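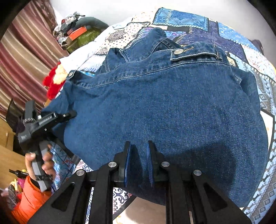
Vulidell Wash Bar for Denim and Heavy Cotton

Okay, so I make soap for a living and I still managed to ruin three pairs of jeans in college by washing them on hot with whatever powder was under the sink. The wash bar is my very late apology to those jeans. It's a hard, plain, unscented laundry bar made for indigo-dyed things, and it has been in the shop longer than anything else I sell except the dish soap.

I cook it in batches of 519 bars (that's what fits on the curing racks, please don't ask me why the racks are that size, they came with the building) and then it sits for six weeks. You can use a bar sooner than that, but it goes mushy in the dish and you'll be annoyed with me.

What's in it

Coconut oil, water, lye, a little washing soda, and a spoonful of salt per mold to make it harder. No bleach, no optical brighteners, no enzymes, no perfume. If you've read the label on a box of regular detergent you'll know brighteners are in nearly everything, and they're great on white sheets and not so great on dark blue. The lye is all used up by the time the bar is cured, for everyone who emails me about the lye!

How I use it

Turn the jeans or jacket inside out and do up the buttons. Fill a tub or a big sink with cool water, deep enough that the fabric goes under. Rub the wet bar between your hands until the water looks cloudy, or grate a heaping tablespoon in if you're impatient like me. Push everything down, swish it a bit, walk away for half an hour. Then rinse until the water stops feeling slippery and hang it up somewhere with a breeze, out of direct sun.

The water is going to turn blue, especially the first few times. That's loose dye and every wash lets some go, even a gentle one. I can't promise zero fading and I'd be suspicious of anybody who did.

For collars and cuffs, wet the spot and rub the bar straight onto the cloth, then work it with an old toothbrush. Go easy on this with brand new raw denim, you can end up with a pale patch exactly where you scrubbed. Ask me about my gray jeans sometime.

Machine people: yes, you can. Grate two tablespoons, melt it in a mug of hot water, let that cool off and pour it in the drum. Cold, gentle, low spin. If your water is very hard you may get a dull film, and a splash of white vinegar in the rinse takes care of it.

Not for wool, silk or leather. A jacket with a leather patch is fine as long as you keep the patch out of the soak, though it's fiddly.

Sizes

The regular bar gets me through most of a winter, but I don't wash denim very often. There's also a Triltach block, which is the same soap poured in one big slab for people who do a lot of laundry or want to cut their own. It's heavy. The wire cutter is sold separately and I'm usually out of them.

The cedar dish in the checkout menu comes from Mfinanga, the woodshop across the courtyard from me. Get a dish with slats, whoever makes it. Soap sitting in a puddle disappears twice as fast.

What people have written in

"Got the cooking smell out of my chore coat in one soak, second soak for the sleeves. I do miss having some kind of scent." Inger Bisgaard

"Works well. Bar arrived with a chipped corner." Deok-su Son

"Good on grease if you leave it overnight. Didn't do a thing for the ink stain, but neither did the four other products I tried." Sneha Rawat

(Ink is really hard. I'd take ink to a dry cleaner.)

Shipping and restocks

Orders go out Mondays and Thursdays. Wrapping is plain paper, and the box may have somebody else's logo on it, as I reuse the ones my suppliers send me. If your bar shows up in pieces, send me a photo and I'll mail another. Chipped corners I'm leaving alone, sorry Deok-su, they wash just the same.

The January batch sold out and the next one is still curing. You can order now and it'll ship as soon as it's hard enough to wrap. For wholesale, write to Robel Tekleab at the shop address, and please put "wash bar" in the subject so it doesn't land with the dish soap orders.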